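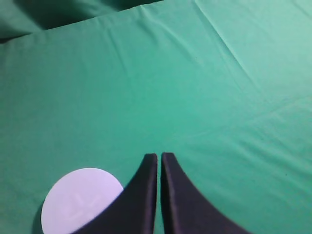

Green cloth with a fold along one side

Personal Loan Questions

How much can I borrow through Plonico?
Personal loans start at $597. First-time borrowers can apply for up to $2,488. If you have paid off a loan with us before, your limit may be higher, and you will see it when you log in.

Is Plonico the lender?
No. We take your application and send it to lenders that work in your state. Ullarov and Yau handle most of our personal loans. Your agreement is with the lender, and your payments go there too.

Will applying hurt my credit score?
The first check is a soft pull and does not affect your score. If you accept an offer, the lender will run a hard pull before the money is sent. That can lower your score by a few points for a while.

What do I need to apply?
A government ID, your Social Security number, a checking account in your own name, and your two most recent pay stubs. If you are self-employed, send last year's tax return in place of the pay stubs. Benefits and pension income count. Upload the award letter.

Can I apply with bad credit?
Yes. Lenders look at your income and current debts along with your score. You may be offered a smaller amount or a higher rate. Read the full cost on the offer page before you sign.

When will I get the money?
Loans signed before 3 p.m. Eastern on a business day are usually sent the next business day. Your bank may take longer to post the deposit.

Is there a fee?
We do not charge you to apply. Yau charges a $45 origination fee, taken out of the loan amount. Ullarov does not charge one.

Can I pay my loan off early?
Yes, with either lender, and there is no penalty. Ask for a payoff amount first. It includes interest up to the day you pay and may differ from the balance on your statement.

What if I can't make a payment?
Call your lender before the due date. Both can move a due date once during the loan. We can't change it for you.

What is Nado?
Nado is our account page. Use it to check your application, upload papers, and download your loan agreement. Payments cannot be made there.

My application was turned down. Can I try again?
You can reapply after 45 days. The lender will send a letter with the reasons for its decision.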